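Thread on the Cledotell reissue, mostly about the mastering, because the reviews so far have covered the interviews and skipped the audio.

1/ Cledotell's second album is out again on Tastley. Remastered from the original half-inch tapes, per the sleeve. Same running order as the first pressing, plus 3 bonus tracks at the end of side four.

2/ The old CD was loud. Flat-topped waveforms on every chorus, audible crackle on the snare in "Vekham." The new transfer leaves the peaks alone. You will need to turn it up. That is how it should work.

3/ Bass is the biggest change. On the CD the low end was one lump below the guitars. Now the kick and the bass guitar sit apart, and you can hear the player using a pick on the verses and fingers on the bridge.

4/ Vocals are a little further back. Some fans will hate this. The singer has said in more than one radio interview that he thought he was mixed too high the first time, so I assume he asked for it.

5/ "Yusof" has the full fade restored. The CD version stopped 15 seconds early, in the middle of a guitar line. The radio edit was worse and I won't discuss it.
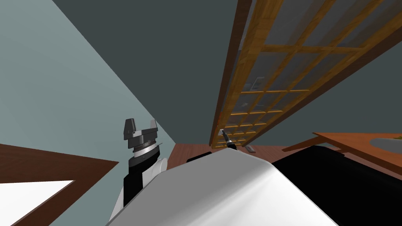 Page 15

6/ Bonus tracks. Two are demos with a drum machine. The third is a live take of "Vekham" from the July tour, in mono, with the singer arguing with someone at the side of the stage before the count-in. It has been on bootlegs for years. The tape here is one generation better at least.

7/ Pressing quality: side one quiet, side two quiet, side three has a tick through most of the first song. I cleaned it twice and the tick stayed. Side four is fine. Could be my copy — if yours does it too, reply with the matrix number.

8/ Packaging. Gatefold, heavy card, printed inner sleeves. The inner sleeves are plain paper and tight. Swap them for lined ones or you will get hairlines within a month.

9/ The liner notes are a long interview with the band about why they stopped talking to each other. It's entertaining, and they contradict each other on who wrote the middle section of "Yusof." The songwriting credit is unchanged, four ways.

10/ There is a colored version limited to 500, sold only through the Tastley store. Same lacquer cut as the black according to the label. I haven't heard it and I'm not paying double to find out.

11/ Digital: the 24-bit download is the same master as the vinyl, minus the side breaks. Streaming still had the old CD master when I checked this morning. Look for the track length on "Yusof" — if the fade is short, you have the old one.

12/ Correction to 6: the live take is from the second leg of the tour. The sleeve and the label's website disagree, and the setlist matches the sleeve.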